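Genalyn Policarpio has run the Harkov guild in the online role-playing game Fultevance for most of its life. She lives in Hesdale, works days at a pharmacy counter, and logs in after dinner. We spoke by voice chat on 15th January, while she was sorting the guild bank.

The guild has 18 raiders and a longer list of people who mainly fish and talk. Policarpio took over when the previous leader, Virgilio Abella, moved to night shifts.

"Virgilio sent me the password to the spreadsheet and said good luck," she said. "The spreadsheet was two years out of date. Half the names on it had quit."

She rebuilt it over a weekend with her sister, Janelle Policarpio, who plays a healer and handles sign-ups. They dropped the old point system for loot. Raiders now list two items they want before each tier opens, and the officers hand things out from the lists.

"People complained for a month. Then the first tier went fine and they stopped," she said. "We still get arguments over trinkets."

Harkov raids two nights a week. In December the group cleared Macaraeg, a dungeon that had held them up since the summer. The last boss splits the room in half and each side has to finish within a few seconds of the other.

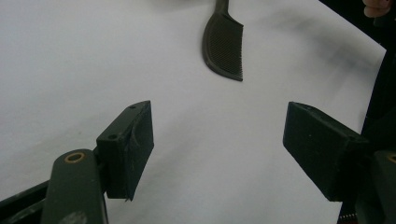 *A dark green comb on a sheet of white paper.*

The group's main tank, Amr Ramadan, joined us for part of the call. He said the trouble was on the left side, where the newer players had been placed.

"We kept putting the strong damage dealers together so they could talk to each other," Ramadan said. "Once we mixed them up, the timing was easy. The healing got worse, though. Janelle had a rough couple of weeks."

Policarpio said the repair bills from those attempts nearly emptied the guild bank. She asked members to bring ore and herbs, and sold most of it at the harbor auction. The bank is back to roughly 400 gold, enough for potions until the next patch.

I asked what she looks for in a new member. She said gear matters less to her than whether someone reads the raid notes.

"I put a question in the notes and ask people to message me the answer," she said. "If I get a message, they're in for a trial."

The next tier has no release date yet. Until then the guild is running older dungeons for mounts, and Ramadan is leveling a second character, an archer, which Policarpio has told him he can't bring to raids.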